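Nutbridge's spring reset is back, and this year we're starting at the bedroom door

Sun 27 October

G'day from all of us at Nutbridge! If your place looks anything like mine does by late October, you've got clothes on the chairs, a cable in a knot somewhere and a doona that hasn't been folded since August. Good news, our free home reset program is on again, and I've spent the past few weeks putting the new guide together.

It's called the Satora Reset. It runs for 20 days, a room or a corner at a time, and you can start whenever you like. More than 511 households signed up last spring and quite a few wrote to tell me the same thing: they'd loved the pantry week, but could we please do something about bedrooms and floors? So we have.

We start with rubbish, and I'm a big believer in the bucket. Bin bags slump over and you end up chasing them round the room, but a bucket stands up by itself and you can plonk it wherever you're working. Fill it, empty it, move along to the next room.

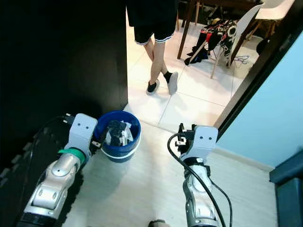

A dark blue bucket on the floor near the doorway, with clothes still piled on the chair in the next room.

Chairs get a day to themselves, by popular demand (mine included). The rule is that everything comes off and goes to the wash, the wardrobe or the op shop bag. You're allowed to keep 3 things out for tomorrow, and I'll admit I argued with our own team for four! Cables come after that. Untangle them, work out what they belong to and wind them up before they go back in a drawer.

Then it's the bed. Get the sheet smooth first and leave the doona till last, otherwise you're forever lifting it out of the way to reach a corner.
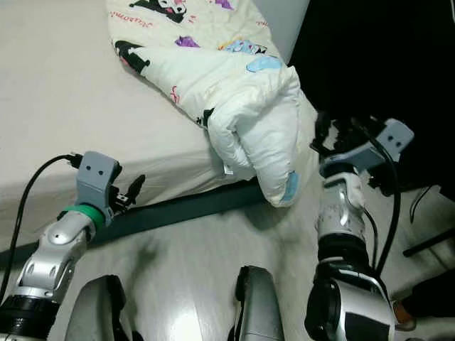

Kids' bedding gets its own page in the guide, with a bit on folding a puffy doona down small enough for a shelf. Fold it lengthways, kneel on it, roll from the foot end and tuck the loose edge under. It's not elegant, but it works on the big thick ones as well as the summer weight. I've added a chart for swapping bedding over between seasons too, so you can stick it inside the linen cupboard door.

The guide is free to download from the Nutbridge website from today, and printed copies are at our Quartey and Fulla shops while they last. Both shops are also running drop-in folding sessions on Saturday mornings from 10, no booking needed. Bring a fitted sheet if you've got one that's been beating you.

Media enquiries and requests for printed copies: use the contact form on the Nutbridge website and choose "Satora Reset" from the menu.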